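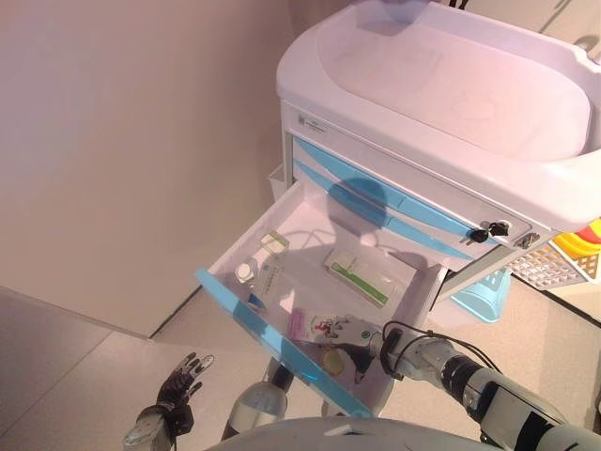 Medical cart with light blue drawers, top one pulled out, keys in the lock.

Wurnden Ward Stock Returns - data card

What is in it

One table, 1720 rows, each row a line from a monthly stock return filled in by hand and typed up later. The returns come from 17 wards across two hospitals, Pradton and Hondholm. Columns are ward code, month, item name, amount expected, amount found, amount thrown away as out of date, and a free text note. The note is blank most of the time. When it isn't, read it before you trust the row.

What it is supposed to show

The covering report says the returns prove that wards waste less when they order weekly. I have been through the table twice and I don't think it proves anything of the kind. The wards that order weekly are also the small ones, and small wards keep less on the shelf to begin with. Nothing in the table lets you pull those two apart. If you want to try, good luck, but please don't quote the headline saving as though it were settled.

Known problems

Item names were never agreed. "Gauze sml", "small gauze" and "gauze (S)" may be one product or three. I merged the obvious ones and left 65 names alone where I would only have been guessing.

Amounts are sometimes boxes and sometimes single items. The form had no space for units. A ward that reports 4 one month and 200 the next has probably changed who fills in the form.

209 rows have an amount found that matches the amount expected exactly, month after month, on the same wards. You may believe that if you like. I have flagged them in the column called too_neat and kept them in.

August is missing for Hondholm. The report fills the gap with an average of July and September and doesn't say so. I have taken that average out again.

Zero and blank were both typed as 0 in the early months. There is no way back from this without the paper forms, and I have not been able to get hold of them.

What I changed

Dates are now year and month only. Ward names are codes. Notes that mentioned staff or patients were cut down to the part about stock. The Farquharson column is a scoring method from the original report - it rates each ward from 1 to 5 for "stock discipline" and I can't find how it was worked out. It is there for completeness. I wouldn't use it.

Fair uses

Practice at cleaning messy tables. Teaching people why a form needs a units box. Checking the report's sums, several of which are wrong.

Poor uses

Ranking wards. Setting budgets. Anything that ends in a league table.

Files

returns.csv, names_merged.csv, changes.txt. Corrections are welcome if they come with a row number.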